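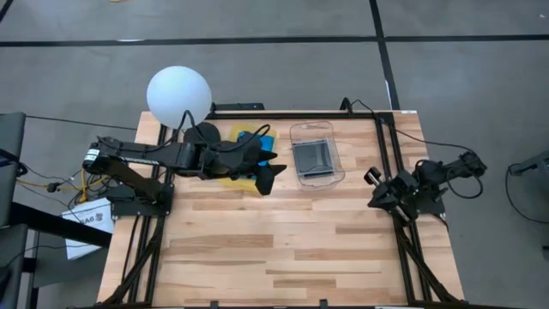
The pointy fingers were my idea, so when they lost to the round ones for the third day running I took it personally.

We had two sets to choose from. Grastar made the round ones, soft and fat like the ends of your thumbs, and they came in a nice box with a foam insert. The pointy ones I drew myself on a slow afternoon in March and had printed down the hall, and they came in a sandwich bag. Whichever set picked up cloth better was going to Drullmont, where a laundry plant the size of an airport was waiting to hear from us. The other set was going in a drawer.

My job was nights. I sat with the arms from six until whenever, gave them a cloth, let them try, wrote down what happened, gave them the cloth again. If that sounds dull, well, it was, but I'd just moved out of the apartment on Cemen Street and the new place had no furniture except a bed and a box of mugs, so I was in no hurry to get home. The lab had a couch. It had the big round lamp, too, and I'd gotten so fond of that lamp! With the overheads off it made the whole back of the room look like somebody's living room.

The left arm was the better one. I know you aren't supposed to say so. They were the same model, bought the same day, running the same controller, and if you swapped their programs they should have swapped their scores. They didn't. The left one went down on a cloth like it had thought about it first. The right one always came in a hair late and a hair to the side, and then it would stop and hang there with its fingers open, and I'd find myself leaning over in my chair trying to steer it with my shoulders, the way my dad used to bowl.

Anyway, the round fingers. They were good, I'll give them that. Give them a towel and they'd close on it and up it came. What they couldn't do was take one cloth off another. You'd put a blue one on a yellow one and they'd bring up both, every time, like a kid grabbing pancakes. My pointy ones could get just the top one. They could also miss completely, or poke the cloth along the table until it fell off the edge, and they did that so often that the score sheet looked like a crime report. Score was all that counted. Lifted or not lifted. There was no box on the sheet for how many.

I brought this up at the meeting and was told that Barrientos had written the test, that Barrientos was a respected firm, and that the test was the test.

So I went back to nights. On the last one, with 651 tries in the book and my fingers behind by a mile, I did something a little childish. I stopped using the sheet. I put the pointy set back on both arms, laid the blue cloth on the yellow one, and turned the closing speed way down, slower than anyone would ever run it in a plant. Then I pulled my chair up close and let the left arm have it.

Down it came. It touched the blue and pushed a little, and a wrinkle rose up between the fingers. I swear I stopped breathing. The fingers shut on the wrinkle and the arm went up, and there was the blue cloth hanging in the lamplight, all by itself, and the yellow one lying there like it hadn't noticed.

I ran it again. Same thing! I ran it 18 times and it missed once, and that once was my fault for bumping the table with my knee.

Then I did the same with the right arm. I almost didn't, because I knew how it would go, and I was happy and didn't want to spoil it. I slid the cloths over. It came in late and to the side like always. It hung there. I leaned. And I guess at that speed a hair to the side didn't matter so much, because the wrinkle came up anyway, a crooked one, and it got hold of that and took it.

It was past two by then. I wrote the whole thing up in an email, much too long, with the speeds and the counts and a paragraph about pancakes that I should have cut. I asked for 12 more nights. I sent it to everybody, including the plant.

Then I made tea in one of the lab's ugly mugs and sat on the couch. I could hear the fan in the controller box going. After a while I got up, folded the yellow cloth, unfolded it, and put it back where it had been, with the blue one on top, and started the left arm again.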